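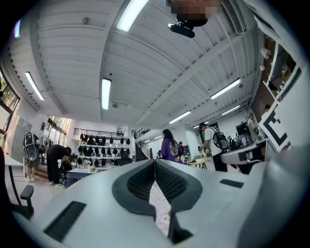 4.3 Checking the finger pads

The Katiyar quick card says the pads on the hand-held gripper never need attention. Don't believe it. Check them every 60 hours of use, and before any session where grip matters.

1. Switch the gripper off. Wait for the light to go out — the beep comes too early to trust.
2. Open the fingers fully and look at the grid texture on both inner faces. Shiny patches mean wear.
3. Wipe each pad with a damp, lint-free cloth. Lakuro sells a special cleaner. We tried it and saw no difference.
4. Close the fingers slowly by hand. The gap should narrow evenly from top to bottom.
5. If it doesn't, loosen the 2 screws behind the crooked pad, square it up and retighten.
6. Switch on and run the width check. If it fails 3 times, replace both pads as a pair.

CAUTION: Do not pry a pad off with a screwdriver. The housing marks easily.

NOTE: Error 113 is supposed to mean a worn pad. In our experience it usually means a dirty lens, so clean that before ordering parts from Plorkwood.

Revised 8/2/23

This site uses cookies to improve your experience. Accept all | Manage preferences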